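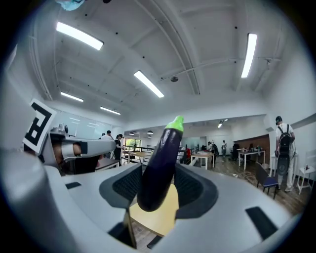 Zundano, 2025-10-23

Home News Visits Standards Contact

The open day at Masto's demonstration room was given over to working rules for hand-held grippers. Ingeborg Kasten, who wrote the house rules, took us through them at the tables while people carried on working.

The current version runs to 98 pages. Much of it deals with small matters: markers on the grippers must be kept clean and facing outwards, and a finger pad is changed as soon as the surface is worn. Soft goods such as vegetables have their own section. The operator closes the fingers slowly and stops at first firm contact. An aubergine with a bruise is taken out of use and written down.

A session is stopped after 3 failed grips in a row, and the tool is checked before anyone goes on.

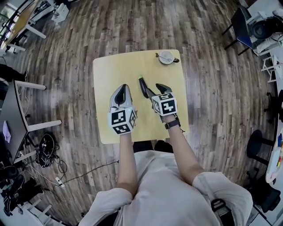

Kasten was firmest about the tabletop. Only the objects listed for the task may be on it, and both forearms should have room to move – she would like the same said of cables on the floor, where the text is still weak. A visitor from Stüber asked whether watches should come off. The rules do not cover this yet.

Masto has logged some 2,780 sessions under the rules since May. Of these, 462 were set aside at review, mostly for missing notes. The next version will go to Tadix for comment.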